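To: sim-manip list
Subject: Re: [sim-manip] Clultham open day, what was shown on the sorting bench?
Date: 4/19/26

> I could not get to the Clultham open day. The program only said
> "bimanual color sorting, simulated, with live operator" and gave no
> detail. Was it teleoperated or a trained policy? Was the physics
> running live or were they replaying logs? We are deciding whether to
> send two people to the September session and I would rather not
> do that for a slide show.

It was live, and both modes were shown. I took notes for most of the morning, so I will go through them in the order of the stations. The hardware hall was closed and everything ran in simulation, projected on the wall of the main room with the operator sitting off to the side.

The setup is the one Lekier described on this list last year, with a few changes. Two white humanoid arms work over a plain white table. The task is cube to bowl, matched by color family: one bowl cyan, one magenta. The operator wears a tracked glove on each hand and gets the head camera view on a monitor. Physics steps at 338 Hz and the head camera renders at 30. Visitors could ask for a reset at any time and the presenter did not seem to mind.

1. Teleoperated sorting

The operator ran both hands together, one cube per hand. Control is by wrist pose plus a single closure value for the four fingers, so there is no individual finger command. This matters more than I expected. With the hand low over a bowl, the curled fingers hide most of the cube from the head camera, and the operator has to judge the release from arm pose alone.

The view below is typical of what was on the projector. The dark teal cube is inside the cyan bowl under the left hand. The pink one is on the table against the left side of the magenta bowl, under the fingers of the right hand, and that does not count as placed. The scoring wants the cube within the rim and both hands clear.

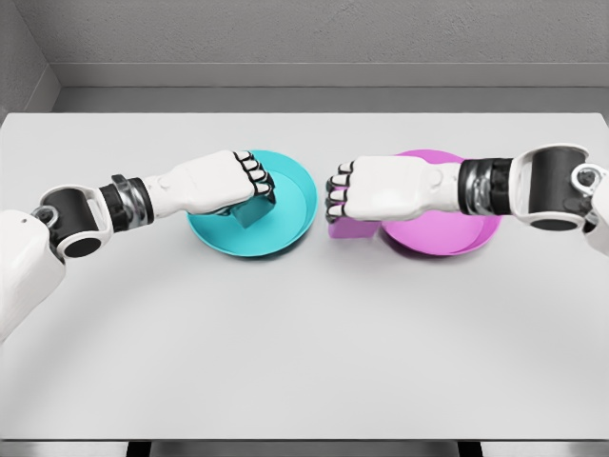 2. Learned policy, same task

The policy was trained on 147 teleoperated episodes, all recorded in this scene. Inputs are the head camera and joint positions. No wrist cameras, no force signal. They ran 33 trials over the morning with the cube start positions drawn at random, and kept a tally on a whiteboard. I did not copy the final tally because they were still arguing over two trials when I left, so please ask them for it.

Failures I saw were mostly short placements, with the cube ending up next to the bowl. The policy does not retry well from there. Once the hand has opened near the rim it tends to go back to the start pose. The presenter put this down to the training set having very few recoveries in it, which seems plausible to me, but no ablation was shown.

Someone asked about swapping the bowls. They did it on the spot, and the policy followed the colors for a few runs and then put a cube in the wrong bowl. I would not read much into that either way.

3. Contact settings

This was the most useful part for me. Godinho provided the contact solver and had a separate screen with the parameters open. The bowls are shallow with a wide flat rim, and a cube landing on the rim used to jitter until the episode timed out. They now use a softer contact on the rim than on the bowl floor. Friction on the fingertips is set higher than I would accept for transfer to hardware, and they said so themselves. Lighting is fixed and even, with no randomization of the gray wall or the table, so I would treat any claim about visual robustness as untested.

4. Data and access

Episodes are stored in the Illeo format, joint states and head camera video together. Files were not handed out. There is a request form, and the license is research only. The scene file itself may be released separately, without the arm model.

On the September session: the program lists the same task plus a handover between the two arms. If your interest is policy results, one person is enough. If it is the contact work, send whoever maintains your solver and have them bring their own rim case, as the Godinho people were willing to load outside geometry.

I still have the printed parameter sheet and can scan it if anyone wants the values.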